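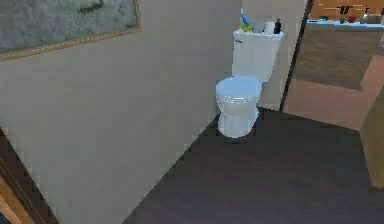

Robot stops dead in bathroom doorway in simulation, reports "goal reached"

I'm testing a navigation stack called Vavimel on a simulated mobile robot, and I've stopped believing its status messages. The task is simple: drive into the bathroom, stop in front of the toilet, then leave again for the next room. Going in is fine. Coming out, it halts near the threshold, where the dark bathroom floor changes to the pinkish-tan one next door, and tells me it has arrived. It hasn't. The next goal is out on the big brown rug. I get this on 7 runs out of 10, always on the way out. The vendor docs say the planner "handles all indoor transitions", which I'd like to see proof of. I've swapped the map, restarted everything and raised the timeout from 2 seconds to 5. The timeout made no difference. Is this a known fault, or is my scene bad?

Sze-wing Chu

Tzu-hsuan Wan

I doubt the planner is confused about where it is. A planner that's lost will wander or spin. Yours is stopping cleanly, so something is telling it the job is finished. Look at the goal tolerance first. In the version I used, if the route was blocked, the tolerance was quietly widened until the robot's own position counted as close enough. Then it printed success. I lost most of August to that on the Salinas test course.

So two things to check. Find out whether the tolerance is allowed to grow, and turn that off. You should then get an honest failure instead of a fake arrival. After that, look at the cost map at the moment it stops. My guess is that something is being marked solid in that doorway. You have a dark jamb on one side and the edge of a wooden door on the other, and if the door's collision shape is fatter than the part you see, the gap may be too narrow on paper. Turn on collision shapes in the viewer and measure it. Don't trust the drawn mesh.

I can't tell you why it only happens on the way out. It may be the angle it takes after turning at the toilet, but I'd want to see the log before I swore to that.

One more thing – please don't put this on a real machine until it's sorted. A robot that says it's done when it isn't is a bad thing to have next to people, because whatever runs next will take its word for it.

Isach

It's the floor color. Dark floors mess up the sensors. Paint it lighter and it'll work.

Tzu-hsuan Wan

Only if a camera is being used to find the floor, and the post doesn't say so. If it's simulated lidar, color won't matter unless somebody modeled it. Besides, it drives in over the same threshold without trouble. Changing the floor is a cheap test, but I wouldn't call it a fix if the count drops to 5 out of 10.

Sze-wing Chu

Lidar only, no camera. Tolerance growth was on by default. With it off I get "path blocked" in the same spot, so the message was false all along. Checking the door's collision shape next.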